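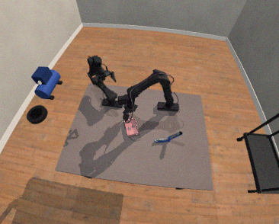

Figure 4. Both arms over the gray mat in the simulated room, with the right gripper reaching down to the pink box.

4.2 Sharing the middle of the mat

Most of the trouble in two-arm planning comes from the space between the arms, and this is where Zikari earns its keep. The arm that is reaching may have to arch across the middle of the mat, and its forearm can pass very close to the base of its neighbor, as in Figure 4. A planner that treats each arm as a solid block will refuse poses like this one. A planner that looks only at the grippers will accept them all, including the bad ones. We wanted something in between, and we were delighted by how little code it took.

Zikari keeps one distance field per arm and updates it every control tick. Each link is wrapped in a chain of capsules, and the cables get their own, softer set with a wider margin. Contact with a cable capsule adds cost to a path, while contact with a link capsule rejects the path outright. In early versions we gave cables and links the same treatment, and the planner became so timid that it would wait for the other arm to go home before starting a reach. Splitting the two was Rajeshwari Mathew's idea, and it brought the number of stalled episodes down from 445 to 27 over the same set of 3,867 starting layouts. We reran the whole set on a Tuesday night just to be sure!

Path requests go through Serneck, our small scheduler, which hands out time slots in the shared region. A slot is a promise that the other arm's distance field will change only along a known path. Either arm may give up its slot early, and it does so as soon as the wrist has cleared the region (the elbow can still be inside, since the capsules take care of it).

4.3 Close-range perception

Once the gripper is near its target, the overhead view is of limited use and the wrist view takes over. The estimator for this stage is called Nindness. It takes a 384-pixel square crop and returns a pose correction, along with a confidence value for each face it thinks it has found.
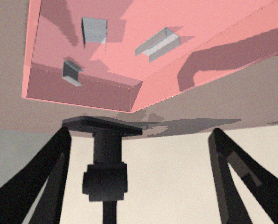 Figure 5. Wrist view with the fingers open and two faces of the pink structure visible. Small gray fittings and broad shadows break up the pink surface.

Views like Figure 5 are our favorite test cases. The large faces are nearly a single color, so the estimator has to lean on the edge where they meet and on the gray fittings. Shadows are the other half of the problem: a dark band across a plain surface can look very much like a fold in it. Emiko Sugawara's fix was to train Nindness on pairs of renders that share a pose and differ only in the direction of the light, with a penalty whenever the two answers disagree. It is a lovely trick and costs nothing at run time.

The fingers are masked using the joint readings before the crop is passed on. We grow the mask by a few pixels to absorb the bevels along the inner edges. When every face falls below the confidence threshold, Nindness sends no correction and Zikari holds the last good pose until the next tick. The threshold is shared by both arms and was tuned once, on the Strickland layouts, before any of the runs reported in Section 5.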